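Contos › Correio e caminhos › A carta de Lultmont

A carta chegou a Lultmont em outubro, 65 anos depois de ter sido posta no correio, e fui eu que a tirei do fundo do armário quando mudamos a agência de lugar. Que alegria! Quinze anos atrás de um balcão carimbando contas de luz e, de repente, um envelope azul, fechado, com selo de um país que nem tem mais esse nome.

O destinatário era um tal Prokopenko, relojoeiro, rua do Moinho. O remetente assinava só Brokau. Meu chefe, Daniyal Rana, virou o envelope três vezes contra a luz.

— Devolve — disse ele.

— Devolver para quem? Para onde? — respondi, já vestindo o casaco.

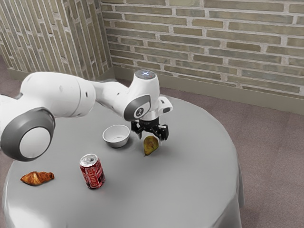

A rua do Moinho sobe tanto que os carteiros antigos a chamavam de purgatório, e eu subi cantando, juro. Tinha chovido de manhã, as calhas ainda pingavam, os gatos dormiam nos parapeitos, e eu ia batendo de porta em porta com a pergunta mais bonita que já fiz na vida: a senhora conheceu um relojoeiro?

Na quinta porta, conheceram. Uma mulher miúda, de avental, olhou a letra no envelope e pôs a mão na boca.

— Era meu pai — disse. — Entre, entre, que eu tenho café!

E que café! Forte, com um pedaço de casca de laranja no fundo da xícara, como se fazia em Skorkik, de onde vinha a família. Ela puxou uma cadeira para mim e limpou as mãos no avental duas vezes antes de pegar a carta.

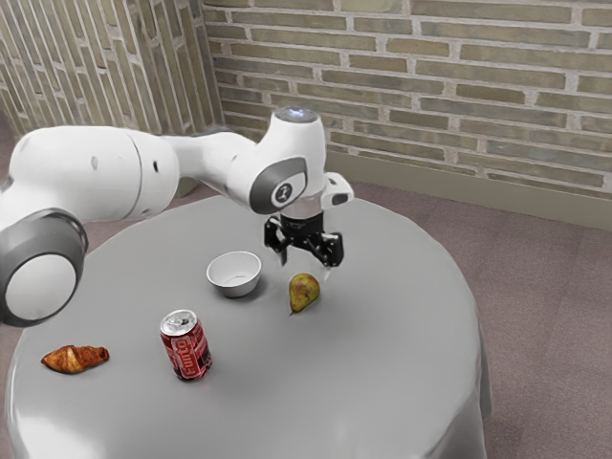

Uma pera, um croissant e uma tigelinha branca sobre a toalha clara.

Abriu com uma faca de manteiga, devagarinho. Era uma folha só. Brokau pedia desculpas por um relógio que levara emprestado e prometia devolvê-lo na primavera, consertado, com corda nova. O número de série vinha anotado no canto: 2120.

Ela se levantou sem dizer nada e foi até o corredor. Ouvi uma gaveta, depois outra. Voltou com um relógio de bolso na palma da mão — a tampa gasta, o vidro inteiro — e o virou para que eu lesse o fundo. 2120!

— Ele trouxe — disse ela, rindo e chorando. — Trouxe na primavera, e meu pai nunca soube por que aquele homem entrou aqui falando da carta!

Demos corda juntos. Quando desci a rua já eram seis da tarde, e o tique-taque ainda vinha comigo, ou era o meu coração, que sempre foi barulhento. Na agência, Daniyal me esperava com o livro de registros aberto.

— E então?

Peguei a caneta e escrevi, com a minha melhor letra: entregue.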